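**Desktop refurbishment, Omosmont library and drop-in: report for the quarter to March**

Prepared for Chie Matsuda, Tralis Fund
From Vilho Saarela, Turilton Reuse

Dear Chie,

You asked for something shorter than last time. I have taken out the section on shelving, though I stand by every word of it.

**Where we are**

The grant was for 207 refurbished desktops. We have delivered 181, another 13 are boxed and waiting for a van, and the other 13 are on the benches in varying states of undress. I had hoped to write "all delivered" in this report, and had even typed it, but then the Iwasaki office clearance arrived a month late and with no power leads at all. We have bought leads. They appear under sundries, where they look rather grand.

Most of what we get is office stock, a good deal of it Dell, which suits us. The towers open without a fight and the parts come out in a sensible order. The routine for each machine hasn't changed since the autumn: side off, dust out, coin cell swapped, memory tested, old drive wiped or destroyed, replacement drive in, case closed, two hours of running before anyone is allowed to call it finished. The two hours were my idea and are not popular on Friday afternoons.
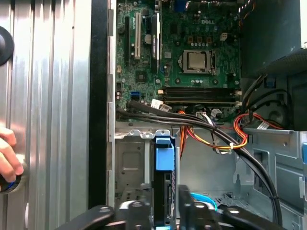
Cables take up more of the day than I allowed for in the bid. A tower that has been opened by three different office IT departments tends to come back with its data leads stuffed wherever the last person's patience ran out, and they have to be led clear of the fans before the side will go on. We now budget 20 minutes a machine for this. The bid said five. I wrote the bid.

Cable ties were also underestimated, and have been reordered twice.

**Money**

Spent this quarter: £3,707, against a forecast of £3,450. The overspend is the leads, plus replacement drives, which went up in price the week after I told you they wouldn't. Coin cells came in under budget, by an amount too small to boast about. I'd like to move the unspent training travel across to parts, if you are content with that. A one-line email would do.

**Problems**

- Memory. Four batches turned up with it already removed. We have asked donors to stop doing this and one has replied.
- Fan noise. The library sent back two machines for "roaring". One had a worn fan and now has a new one. We could not get the other to roar, so it has gone back with a note.
- Storage. See the shelving section, which I can supply on request.

**Training**

Six people finished the bench course and four of them still come in on Mondays. The hardest part to teach remains seating a processor, mainly because everyone holds their breath and then drops the screw they were holding in the other hand. We have a magnet on a stick for this.

**Next quarter**

Finish the machines on the benches, get the boxed ones to the drop-in, and agree with the library who pays for the next lot of leads. I should also like to talk about monitors before we are given any more of them. There is a stack by the back door which I walk past sideways.

You are welcome to visit on any Monday after ten. Wear something that doesn't mind dust.

Vilho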